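Shirts and Soft Seats: the Vesbridge Kit Gallery

Every February, when the season is over and the bags come home, we go through the club shirts one by one before they are put away for the winter. I started this page so that people who have moved off to other towns could still have a look at the old colors, and it has grown a good deal since then (thank you to everyone who keeps writing in!). There are 246 shirts on the list now, going back to the years when we still played on the field behind the Odberg road, and a good many of them have been mended more than once.

Most of the sorting gets done in the sitting room, where there is plenty of soft gray seating and the light is kind to the bright colors. Aileen Macapagal does the folding and I do the writing down, and we usually manage a fair pile before the coffee is ready.
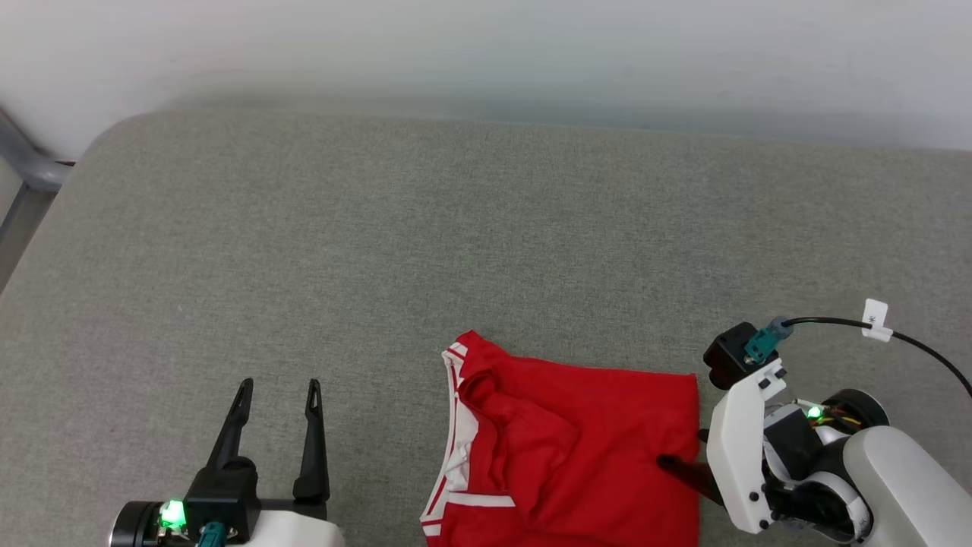 Bright red with white trim, waiting to be folded on the gray upholstery.

Red has always been the color people ask me about first, and I can see why, as it does cheer up a gray afternoon. We wash the reds by themselves, in cool water and inside out, and we fold the sleeves to the back so the collar stays nice and flat. Koen Hendriks likes to roll his instead, and he and Aileen have been arguing about it for 4 years now, very happily I should say.

If you have a Vesbridge shirt in a drawer somewhere, we would dearly love to hear about it, even if it has shrunk or the seams have gone. Tell us which years you played and who you sat beside on the bus, and I will add it to the list when I get back from Hokov.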